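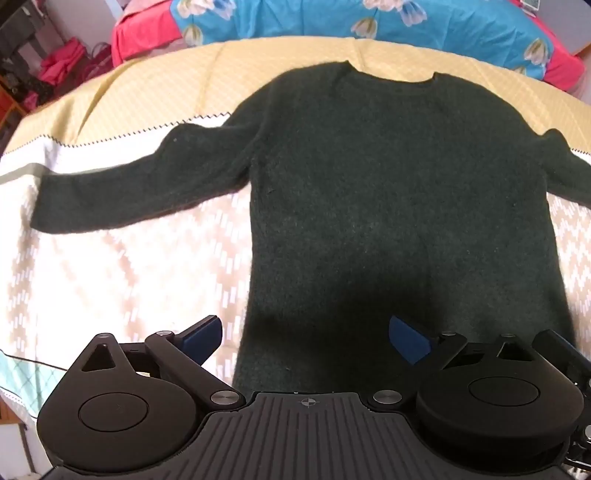
Are cedar blocks and moth sachets worth buying, or am I paying for a nice smell?

Viewed 1643 times

Every fall I get out my sweaters and every fall one of them has a hole in it. Last year it was a gray cardigan that I'd worn maybe five times. So this March, before putting everything away, I went to buy something to stop it from happening again, and now I'm more confused than when I started.

The store in Bridov had a whole shelf. Cedar balls, cedar rings that go over the hanger, cedar blocks, lavender bags, and a thing called Poon, a paper sachet you hang from the rail. The Poon box says it "deters 92% of moths." Deters them from what? Compared with what? There was no asterisk and nothing on the back except a drawing of a moth looking unhappy. It was 17 dollars for a pack that lasts one season, and I have a closet and a dresser and a trunk, so I'd need three packs.

The woman at the register told me cedar works just as well and lasts forever. My mother used cedar for my entire childhood and I remember plenty of darned elbows. I also read on one site that you should freeze everything, and on another that freezing does nothing unless you own a laboratory freezer. Both of these sites sell storage bags.

What I own: eight or nine wool sweaters, two of them thick and hairy, the rest ordinary thin knits. One wool coat. No carpets. I've seen small beige moths in the bedroom a couple of times in the evening, never more than one at once. I haven't seen larvae, but I don't really know what I'd be looking for.

I would like to hear from someone who has tried this stuff and is not selling it. I don't mind spending the money if it works, I just don't want to spend it every year on faith.

– hollis_b

Replies

marguerite_knits

I'm going to be a bit blunt. I've repaired knitwear for other people for a long time and the sweaters that come in full of holes very often come in smelling of cedar. That doesn't prove cedar is useless (nobody brings me the sweaters that didn't get eaten) but it tells you it isn't enough on its own.

What you should keep in mind is that the moth you see is not the one doing the eating. The adults of the common clothes moth don't feed at all. The larvae do the damage, and they're small and cream colored and like to be left alone in the dark. Some of them make a little tube out of the fibers they've been chewing, and the tube is the same color as the sweater, so you can look straight at one and think it's a bit of fluff. If you have thick hairy sweaters, look at those twice. Run a fingertip along the seams and under the collar. Anything gritty, like coarse sand, is worth worrying about.

Cedar oil can bother very young larvae when it's fresh and strong and in a tight box. A ring on a hanger in a closet with the door opening and closing all day is a different situation. The smell goes off after a few months. People tell you to sand the block to bring it back, and you can, but I have yet to meet a person who keeps doing it after the first year. As for the hot trunk-shaped cedar chest your grandmother had, I suspect the lid did most of the work.

So this is what I'd do, in order.

Wash everything before it goes away. Larvae prefer wool with something on it – sweat, skin, a dribble of soup. A sweater worn twice and folded up "because it's still clean" is exactly the one they go for. Hand wash in cool water, or use the wool cycle if your machine has one you trust. I don't trust mine.

You don't need special wool wash. I've used Flirkis, which costs a small fortune, and I've used a plain mild liquid with no enzymes in it, and I couldn't tell you which sweater got which. Do avoid ordinary biological detergent on wool. Enzymes made for breaking down protein stains don't care that your sweater is protein too.

Press the water out in a towel, don't wring. Then lay the sweater out flat with its arms straight and pat it into the shape you want. A spare bed is the best place for this if you put a towel under, and it's also the best place to check over a sweater properly, with daylight coming from the side and the sleeves pulled out to full length. You see thin spots that way that you'll never see on a hanger.

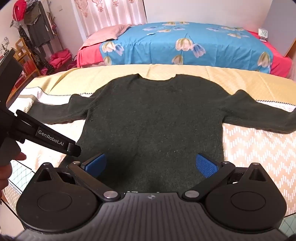 Rebecca Mancuso wants to know whether dry cleaning counts as washing, as her coat can't go in water and she'd rather not pay for it every spring if a good brushing would do.

It counts. Dry cleaning kills eggs and larvae and takes off most of what attracts them. Brushing is better than nothing, and if you do it outdoors, hard, with attention to the collar and under the lapels and inside the pockets, it's a good deal better than nothing. I'd have the coat cleaned in the years when you've actively seen moths and brush it in the other years. But the shop will tell you the coat needs cleaning every season and you can draw your own conclusions.

Once everything is clean and bone dry, seal it. Zip bags, a plastic tub with a lid that clicks, whatever closes. Holes in the lid mean you own a moth restaurant. That's really the whole trick and it costs very little.

I wouldn't buy the Poon sachets. I haven't tested them, so I can't say they don't work, but I'd ignore any percentage that doesn't say what was measured.

dr_lint

Just use mothballs like everyone used to. Put a few in each drawer. I've had the same sweaters for decades, zero holes.

marguerite_knits, replying to dr_lint

Please read the label before doing that. Mothballs are a pesticide, they're meant for airtight containers and the vapor isn't something you want in a bedroom drawer you sleep next to. They are also very dangerous if a kid or a dog eats one. And you will smell of them until June.

dr_lint

I like the smell

tomasz in the attic

I had the same problem and I went through most of the shelf you describe, so here is what I got for my money. I'm not an expert and I sell nothing.

Lavender bags: no difference. I found a larva ON a lavender bag. It seemed comfortable.

Cedar balls: no difference that I could detect, though I had already got a problem by then, and I've read that cedar doesn't do anything to the older larvae. So maybe not a fair trial.

Sticky traps with the pheromone: these do catch moths, and I felt great about it until I read up and found out that they catch the males. They're good for finding out if you have moths and which room they're in. They won't clear a closet. Buy one and use it as a detector. I put one in each room for a month and learned that my moths weren't coming from the closet at all, they were coming from an old felt pad under the piano. I'd been moving sweaters in and out of bags for two winters while the piano was turning them out by the dozen.

So look for the source first. You say no carpets, but do you have a wool blanket at the back of a cupboard? A felt hat? A bird nest near the window? Lint and pet hair packed down behind the baseboard will do it as well. I vacuumed every crack in the bedroom floor with the narrow tool and emptied the vacuum outside right after, and I think that did more than everything I bought put together. I say "I think" as I did it the same week I threw out the felt pad, so who knows.

About freezing. I was sceptical too, and the advice is all over the place. What I settled on was: dry sweater, sealed bag, air squeezed out, chest freezer set as cold as it goes, 2 weeks. Two weeks is on the long side, but a bulky sweater takes a while to get cold in the middle and the freezer on top of a kitchen fridge isn't that cold to begin with. Let it come back to room temperature before you open the bag, or you get condensation on the wool. Nothing has hatched out of any of mine since. Of course, I can't tell you there was anything in them in the first place.

I'd be careful with the expensive vacuum bags. I bought a set from Wullodetti and the valve leaked on one within a few weeks, and the thick sweaters came out looking like they'd been ironed by a truck. They did recover after a day laid out flat, mostly. The cheap zip bags have held up better. For the thick ones I now fold the sleeves in across the back, fold the body once and leave some air in there.

One more thing to check while you've got them out is loose threads. A thread sticking out near a seam is not automatically moths. It may have caught on a ring or a watch. With moth damage the ends tend to look nibbled and short, and you'll often find a shallow grazed patch close by where the fuzz is gone but the knit is still holding. If it's only a pulled thread, ease it through to the inside with a crochet hook or a blunt needle. Don't cut it.

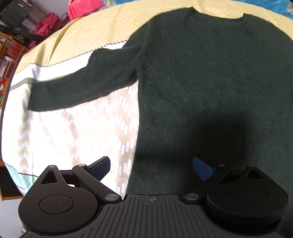

Can I keep using a sweater that has one small moth hole in it?

Wash or freeze it first, then mend the hole before it runs, and it's fine to wear. Keep it away from the others until you've done that. A sweater in regular use gets shaken and aired and moved around, and larvae don't much like it.

I would add that the mend doesn't need to be pretty. If you can't match the yarn, steal a bit from an inside seam allowance, or pick a color that's obviously different and pretend you meant it.

hollis_b

Thanks, all. I went and got the flashlight after reading this. No tubes in the sweaters as far as I can tell, but there's a wool army blanket folded on the top shelf that I'd completely forgotten about, and there is definitely grit in the folds. It's out on the balcony now and I don't think it's coming back in.

I've ordered one trap and a box of zip bags. I'm skipping the Poon. I already have two cedar blocks and I suppose I'll put them in with the shoes.

Does it matter whether the plastic tubs are clear or not? The woman at the register said moths only like the dark.

marguerite_knits

They do prefer the dark, but a clear tub in a closet with the door shut is dark. Get whichever is cheaper. I like clear ones only so I can see what's in there without opening them. And shake out everything else on that top shelf too, before you put a single sweater back.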